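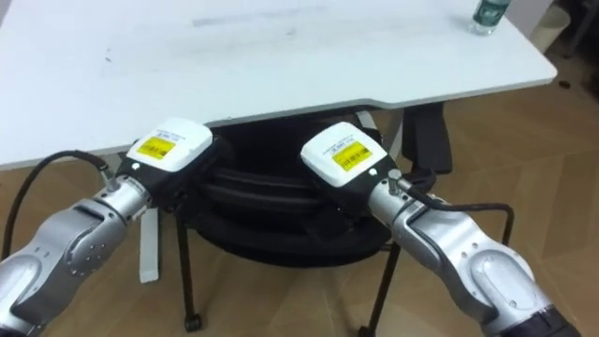

Thursday, March 10, 2022

We passed 158 demonstrations this afternoon! I know that sounds like small beer next to the target, which is 3000 by the end of July, but last month we had 13 good ones and a folder of rubbish, so I'm having a very nice week.

For anyone new to the blog: I'm teaching a two-armed robot to do little household jobs at a table, and the way I'm teaching it is by doing the jobs myself, through the arms, over and over, while the computer records the joint positions and the camera view. Later the learning software chews through all of it and (fingers crossed) comes up with something that can do the job without me. The software side gets most of the attention online. I've come to love the recording side much more than I thought I would.

The job at the moment is folding a tea towel in half. Just in half! You would not believe how many ways there are to do it. I start with the left arm nearly every time, because I'm left-handed, and Riet Vermeulen starts with whichever corner is closer. When we trained on a mix of the two, the arms went for both corners at once, stopped, and sort of dithered over the cloth. Lovely to watch, no use at all. So now we've agreed on a rule — closer corner first, always — and I've had to relearn my own habits to stick to it.

Other things I've changed since the last post:

Every session starts from the same resting pose, but the towel doesn't get the same courtesy. I was laying it out neatly in the middle of the table each time, and the model got brilliant at neat towels in the middle of the table. Now I drop it from about chest height and take what I get.

Failed grabs stay in if I recover from them. I used to bin the lot. Abimbola Amadi talked me out of that over lunch and she was dead right, as the new model will have a second go when it misses a corner. The old one carried on folding thin air with total confidence.

I stop after 8 in a row. By the ninth my movements go jerky and I start rushing the last bit, and you can see it plain as day in the recordings. I get up, walk a lap of the building, refill my water and come back.

We also name things properly now. Every recording gets the task, the operator and the towel colour in its name, and anything odd goes in a plain text note beside it. I spent a whole Sunday sorting out the old folder, which had four different files called "test final", so please learn from me there.

The labelling tool is still Ladden, which I grumbled about in the autumn and have since made friends with. Being able to scrub through both wrists' positions on one timeline makes it easy to spot where I hesitated. If you hesitate for two seconds with the cloth in the air, the robot learns to hesitate too, and then it may never get going again. I trim those now.

Next up is the same towel with a second fold, and after that Riet wants to try socks. I think socks are going to be a nightmare and I can't wait. If you're doing anything similar at home or at work, leave a comment and tell me how you split the sessions between people, as I'd love to compare notes before we bring in a third operator.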